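Cómo filtrar demostraciones malas antes de entrenar tu política

Llevo una temporada peleándome con el entrenamiento por imitación en un puesto de dos brazos, y lo que más me ha mejorado los resultados ha sido tirar datos a la basura. Os cuento el método tal cual lo uso, con el script que colgué en Nornwood y la configuración que hicimos en Brurkent.

La tarea es recoger una mesa: cosas de escritorio, algún envase, lo típico.

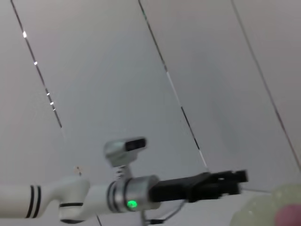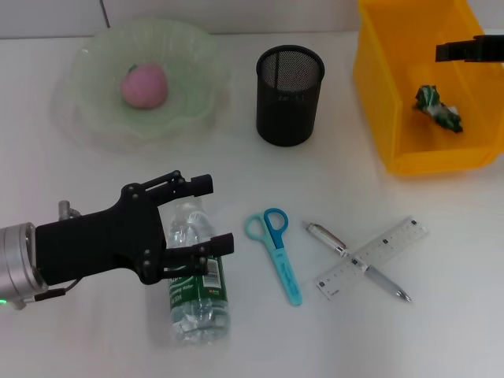

¿Cuántas demostraciones hacen falta para empezar a filtrar?

Con 27 ya se puede. Con menos, la mediana de duración baila demasiado y acabas descartando episodios buenos.

Paso 1. Sincroniza los flujos

Yo remuestreo todo al reloj de las articulaciones y luego busco, para cada instante, la imagen más cercana de cada cámara. Si el desfase pasa de 3 fotogramas, el episodio fuera, sin pena. Antes intentaba arreglarlos interpolando y perdí una semana entera (no lo hagáis, de verdad).

Paso 2. Recorta los tiempos muertos

Casi todo el mundo se queda quieto al principio, pensando por dónde tirar. Si dejas esa parte, la política aprende a no moverse — y lo aprende de maravilla. Recorta hasta la primera variación clara de velocidad en cualquiera de los brazos, ¡en cualquiera!, que a mí se me olvidó mirar el derecho y me cargué un montón de arranques buenos.

Paso 3. Puntúa cada episodio

Uso el índice Matoušek, que es como llamamos en el grupo a una suma muy tonta: sacudidas del efector más número de veces que la pinza se abre y se cierra sin haber soltado nada. Normaliza las dos partes por separado antes de sumarlas. Los episodios con más de 2 agarres fallidos seguidos los aparto en otra carpeta, no los borro, porque luego vienen bien para entrenar la recuperación.

Paso 4. Mira los peores a mano

Ordena por puntuación y abre los 9 peores. Con las vistas de muñeca y de cabeza en paralelo se ve enseguida si fue torpeza del operador o un objeto complicado. Lo transparente me da mala puntuación casi siempre, y esas demostraciones me las quedo aunque el índice diga lo contrario.

Paso 5. Entrena dos veces

Una con todo y otra con lo filtrado, misma semilla y mismos pasos. En Godum, nuestro banco de pruebas, la versión filtrada duda menos al acercarse al objeto, pero en el agarre final todavía no veo una diferencia que me atreva a defender. Me falta repetirlo con más semillas y con las cosas colocadas de otra manera. Si lo probáis con un solo brazo, bajad el peso de las sacudidas a la mitad y contadme qué os sale.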